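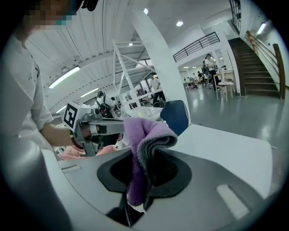 Packing for two weeks in a pretend Mars habitat is harder than packing for a vacation, mainly because the luggage limit at Yensuk Station is 5 kilograms and they do weigh it. I learned this with my winter boots in my hand. Inside the hab you'll live in something like a loose white short-sleeved shirt, so bring two and forget the outfit you planned for the crew photo. The steps below got me through my rotation with the Jumisville student crew, and most of them were learned the stupid way.

1. Read the crew manual first
It has a page on socks. You will skip it, and you will think of it often.

2. Weigh everything at home
Use a kitchen scale and write the numbers down. My toiletry bag came to more than my sleeping bag, which says something about one of them. The hab sits at 2,267 feet and the nights are cold, so the sleeping bag wins.

3. Split the shared items
One crew needs one can opener. Ours had 4. Buppha Phuthong, our engineer, now runs a sign-up sheet, and I'm told crews fear it. Put these on yours:
- can opener
- duct tape
- card game everybody can stand
- spare batteries for the Molta radios

4. Bring paper
Laptops share one outlet strip with the water pump, and the pump has seniority. A plain notebook will do for the daily log. Put your name on it before you arrive, or it will become the kitchen's. 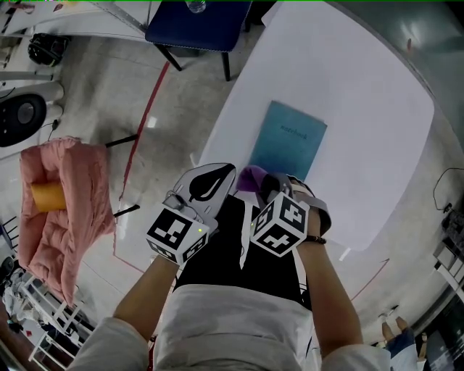 5. Do a dry run
Wear the full Ralirau suit and backpack for 60 minutes in your yard. Wave at the neighbors. Anything that rubs after ten minutes will be a medical report by day three, and Usa Sukprasert, who was our health officer, has a very long form for that.

6. Leave a gap in the bag
You'll be handed a patch, a binder and a mug at check-in. They all count toward the limit on the way home.

Home | Crews | Apply | Guides | Gear
Search this site Go
Last updated March 14, 2024
Contact us | © Yensuk Station Student Crews | Back to top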